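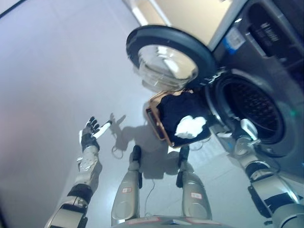 One of the parents at the Ekdale open evening asked why a high school club would spend a whole year on laundry. The same parent wanted to know if the students were learning to program or just learning to steer.

Start with that question. Answer is both. Pause for the slide to settle.

The club is called Hernelwood, after the road the school is on. We have 5 regular members this year. They took laundry because every one of them knows the job and could say right away when the robot was doing it badly.

Explain the task. Basket in front of the washer, door open, clothes go from basket to drum. A student steers the arms and the program records the joint positions and the view from the head. One run from start to finish is an episode. The goal we set in February was 1,000 episodes. The new goal is 2,000.

Say something here on dark clothes. A black shirt on top of black pants gives the program very little to go on. The students wanted to drop the dark loads. We kept them in, and I still think that was right – people own a lot of black clothing.

Next slide.

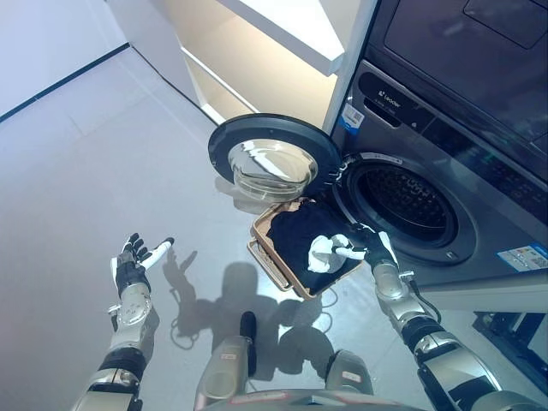

Loading task, right hand in the basket.

Talk about the hands. First plan was to lift one garment at a time. Second plan, from the students, was to bring the basket up to the opening and push the clothes in. They argued over this for two meetings and wrote both up. The Gulyás method (named for the practice room) is the pushing one.

Mention software. Recording runs on Plikier, the free version, which limits us to 5 saved projects. Old ones get moved to the school drive. If anyone asks about cost, the handout has a page on it.

What went wrong: file names. Two students used different systems until spring and we lost most of a month sorting it out. Show the naming sheet if there is time. Skip it if we are past the half hour.

Questions. Leave the last slide up. Handouts are by the door – Ekdale Robotics, November 2019.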